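Speaker notes: Comparing two grippers on the conveyor sorting bench
Nandini Kurup, 20 minutes plus questions

Opening (2 min)
Good morning, and thank you for staying after the coffee. My name is Nandini Kurup and I work on end effectors at Skolano. English is my third language, so please stop me if a word is not clear.

Say the question at once: if you have a two-arm bench and small round parts, how much does the gripper matter, and how much does the camera matter? Leave the pictures on the screen while I talk about the bench.
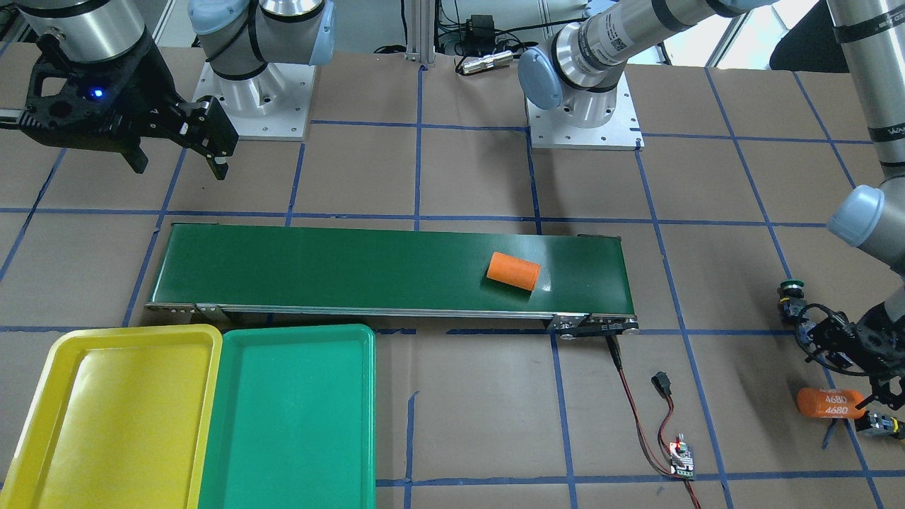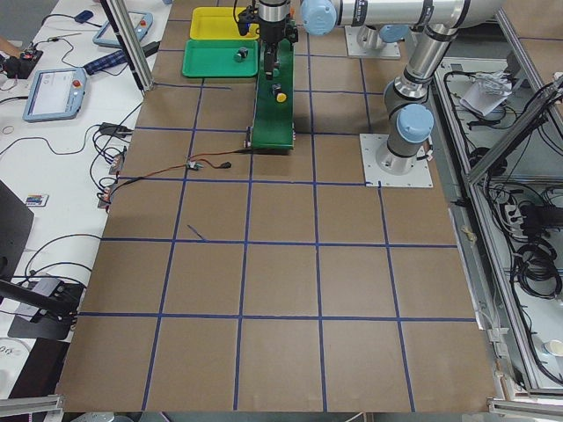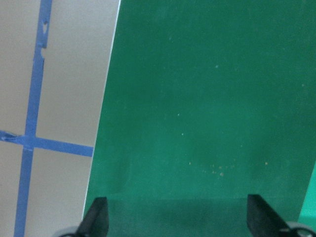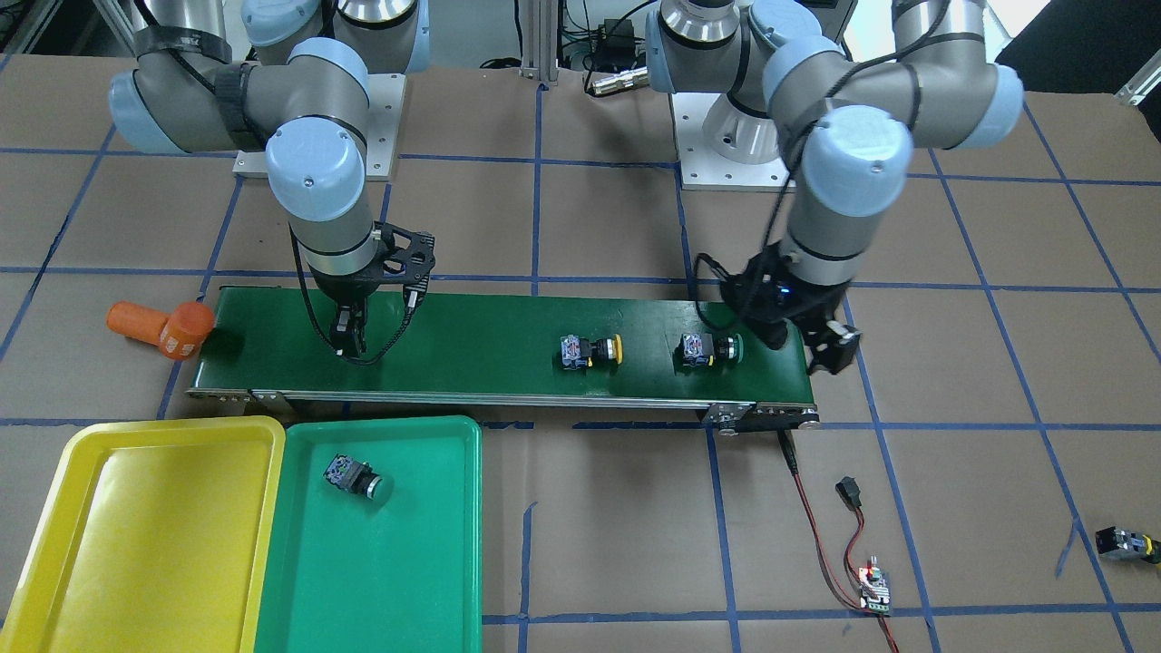

The task (3 min)
The task is simple to explain. Pick a part and put it in the correct tray. The parts are battery cells and push-button switches. A cell is smooth and it rolls. A switch has a body with edges and a round cap, so there are good places and bad places to hold it.

Explain the tape grid. We write down the cell of the grid where each part starts, and later we can ask if the errors come from one corner. Do not spend long on this. If somebody asks, Hamish Rutherford made the numbering and he is in the second row.

The two finger sets (5 min)
We compared two sets of fingers, which I call by their project names, Drallico and Tetance. Drallico is stiff. Tetance has a thin pad that gives a little under pressure. The closing speed and the force limit were the same for both.

We made 1,460 picks in total. Please say clearly that this includes the picks from the first week, when the force limit was still being adjusted. Boonsong wanted to remove them. I kept them in, and I will show the result both ways if there is interest.

With the cells, Tetance was better. The stiff fingers often touch the cell first on one side, and then it turns away before the second finger arrives. With the switches I expected the same, but the difference was small. When the finger closes on the body of the switch, both sets work well. When it closes on the cap, both sets have trouble. (Pause here. In the rehearsal I went too fast and Annelies did not understand which part was the cap.)

The camera (4 min)
A fixed camera sees the whole table, but the arm can hide the part in the last moment before the grasp. The wrist camera has the opposite problem. It sees very well between the fingers and knows little about the rest of the bench.

We did 570 of the picks with the wrist camera turned off. On the open table the success rate changed very little. On the belt it became clearly worse, and most of the misses were in the direction of belt travel. My opinion is that the fixed view is enough to choose a part, and the wrist view is needed to correct the last small distance. Nantana Wattanapong does not fully agree. She thinks a better calibration of the fixed camera would close most of the gap. We have not tested her idea yet.

Controller (3 min)
Short section. The belt speed is set by hand with a knob on a small board, so the arm controller does not know the speed. It must estimate it from the images. We tried 4 speed settings. At the highest one the estimate was too late and I stopped the test early, so there is no bar for it on the chart. Say this before somebody asks.

Also mention Zacharias, our planning software. It decides which arm takes the part. In the middle of the belt it sometimes changed its decision twice, and both arms waited. We added a rule that the first decision stays for one second. It is not elegant but we still use it.

What I would do differently (2 min)
I would fix the force limit before counting any pick. I would mix the order of the parts more, as we did many cells in a row and then many switches. I would also clean the finger pads on a schedule. We cleaned them when we remembered, and I cannot say now how much this changed the results for Tetance.

Questions
Likely: price of the pads. Answer: we cut them ourselves, ask me after the session.
Likely: will we share the data? Answer: yes, the pick log in March, the images later.
If there is a question about suction, give it to Annelies Willems. She has tried it on the same parts.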